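Home Machines Energy Space Animals Ask Us

How Does a Water Wheel Work?

By Mercy Mbwambo
Shares 60 Comments 2

Machines need energy to do work. A car gets it from fuel or a battery. A toaster gets it from the outlet in the wall. Long before there were outlets, people got it from rivers.
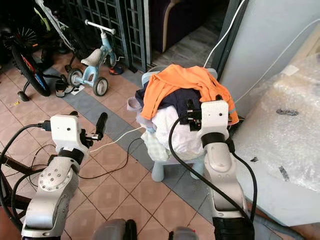
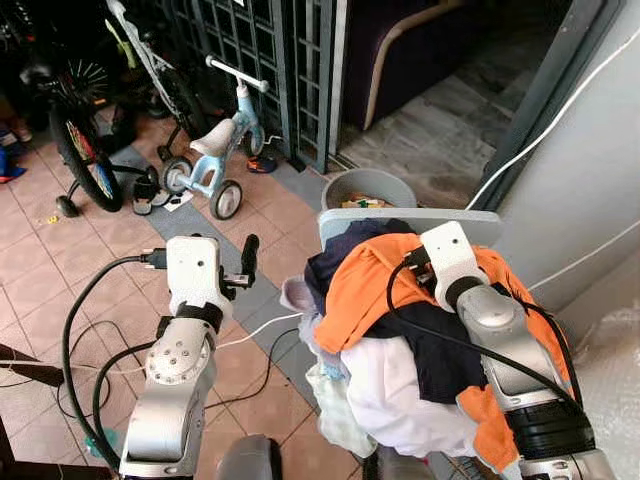
A water wheel is a big wheel that stands in moving water or under it. All the way around its rim are flat boards called paddles, or boxes called buckets. When water pushes on them, the wheel turns. The wheel is fixed to a thick rod called an axle, so the axle turns too. Whatever is joined to the other end of the axle can now be made to move.

Two kinds of wheel

The simplest kind is the undershot wheel. Its bottom edge dips into the river, and the current pushes the paddles along. You can put one in almost any stream that flows fast enough, but a lot of the energy slips past. Even a good one of the plain, flat-paddle kind catches less than half.

The other kind is the overshot wheel. Water runs along a wooden channel, called a flume, and drops into buckets near the top. The full buckets are heavy, so that side of the wheel goes down. At the bottom they tip out and ride back up empty. An overshot wheel uses the weight of the water, and it wastes much less. It does need a place where the water can fall, such as a hillside or a dam.

What goes on inside the mill

The old mill at Millbridge has an overshot wheel. The wheel turns slowly, but a millstone has to spin much faster than that to grind grain. The answer is gears.

A gear is a wheel with teeth. If a gear with 60 teeth turns a gear with 20 teeth, the small one goes around three times for each turn of the big one. Millers used two or three sets of gears, one after another, until the stone was moving at the right speed.

There is a catch. Each time gears make something spin faster, they make it push less hard. That is fine in a mill - the water wheel pushes very hard to begin with.

How do you stop it?

You stop the water. A small gate called a sluice slides down across the flume. Once the buckets are empty, the wheel slows and comes to rest. At Millbridge the miller could work the gate from indoors by pulling a rope.

Do we still use them?

Yes, in a way. A modern power station at a dam has turbines in place of the old wheels. A turbine is smaller, it is made of metal, and it has curved blades. Water rushes through it and spins a generator, and the generator makes electricity.

More in Machines
What Is a Pulley?
How Locks Lift Boats
Why Bicycles Have Gears
The Windmill at Astby
How a Clock Keeps Time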